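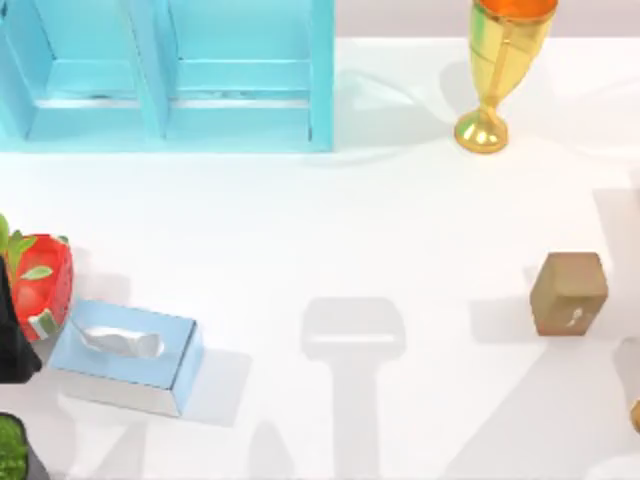 **Agosto — cuaderno del taller, tarde**

Retomo lo de ayer. La escena ya carga sin que el simulador se caiga, faltaba normalizar las mallas del mueble (venían en milímetros, claro). Loan dice que lo apunte en grande, que ya van 2 veces: **REVISAR UNIDADES ANTES DE IMPORTAR.**

Estado:

- mueble azul arriba a la izq., los dos huecos vacíos. El destino será el ancho, el estrecho lo dejamos para mas adelante
- la copa dorada, de momento solo como obstáculo. Material demasiado brillante, en la vista se come todos los reflejos. Bajar metallic
- caja de pañuelos y caja marrón: las candidatas para agarrar. Empezar por la marrón
- centro de la mesa libre, que no lo toque nadie por favor

Sombras: sigo sin estar contento. Hay demasiadas, y la gris del centro, abajo, la ancha con la ranura clara, confunde a la segmentación. La marca como objeto. Probé a subir la luz ambiente y mejora un poco pero la mesa se quema, queda blanca blanca. Fasil propone dos luces flojas en lugar de una fuerte. Pendiente.

También: el dibujito blanco de la caja marrón sale borroso. Textura a muy baja resolución, creo. Para agarrar da igual, para el detector no sé.

Semilla 111 guardada, es la de esta colocación. No borrar!! Las otras las puede limpiar quien quiera.

Pinza real: Trinh imprimió los dedos nuevos en negro, ajustan mejor que los viejos pero el tornillo de la izq. roza. Lijar. El servo de la muñeca sigue haciendo ruido en frío, pedí otro a Stidine, sin fecha todavía. Mientras tanto todo en simulación.

Calibración cámara–base: la rehice a las 16:40, cambió poco. Fichero en la carpeta Giáp (nombre del brazo, para quien llegue nuevo). Agnes quiere el mismo formato que usa ella en Wustetti, le dije que sí sin mirarlo mucho — mirar antes de prometer mas cosas.

Duda para Huệ: ¿la planta de la izquierda tiene colisión o es solo visual? Las hojas quedan pegadas a la pinza y encima de la cosa roja. Si tienen colisión, el planificador va a salir de ahí haciendo cosas raras. En el fichero no lo veo claro.

Para mañana:

1. preguntar lo de la planta
2. dos luces, misma semilla, comparar máscaras
3. acercamiento a la caja marrón, sin cerrar pinza
4. lijar el dedo izq.

Dejo el portátil cargando en el banco del fondo.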